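Avthorpe Textile Conservation Workshop
Notebook, wet treatment room
October, entry 14

Work continued on the printed cotton samplers from the Seixas deposit. The purpose of the present series is to establish whether the reduced rinse sequence proposed by Rosário Louro may be adopted for all undyed and single-dye pieces in the deposit, or whether the longer sequence must be retained. Of the 31 pieces received, 23 have been surface-cleaned and recorded. The remainder are held in the flat store until the tide lines on the two largest have been examined under magnification.

Test strips were cut from the modern cotton supplied by Bustora and printed with madder red and iron black, in accordance with the workshop's usual method. Each strip was wetted out in deionized water, placed in the detergent bath, and moved to the first rinse. Conductivity was read at the end of every rinse. Jaime Matos reports that the meter drifted during the morning and was recalibrated before the second set. Readings from the first set are to be disregarded and have been struck through in the bench book.

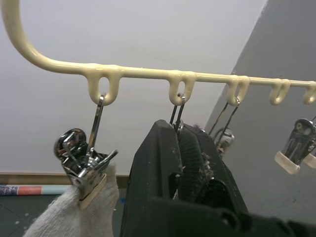
Drying remains the least controlled stage of the procedure. Strips laid flat on blotter showed brown edges where the blotter had taken up water unevenly, and the effect was stronger on the iron black than on the madder. Strips hung by one short end dried with a single faint line at the lower edge, which can be trimmed. For test material only, hanging is therefore permitted. A coated rail with molded loops and spring clips is suitable for the purpose, with a slip of silicone paper between the jaws and the cloth. Original pieces are to be dried flat in all cases, on glass, with the face upward.

Bjartur Østergaard asked whether the black strips should be kept out of the second detergent bath altogether. My view is that they should, pending the pH readings -- iron mordants in this deposit have already weakened the cloth in several places, and there is little to be gained from a second wash. Berenice Villalobos does not agree and has requested a further set at half concentration. This will be run before any decision is entered in the treatment file.

Outstanding: replacement filter cartridge from Kultik (2 ordered, none received); labels for the madder set; Tyson Perron to return the swatch book to the dye cupboard.

Avthorpe Textile Conservation Workshop | Internal notebooks | Contact the workshop office | Back to top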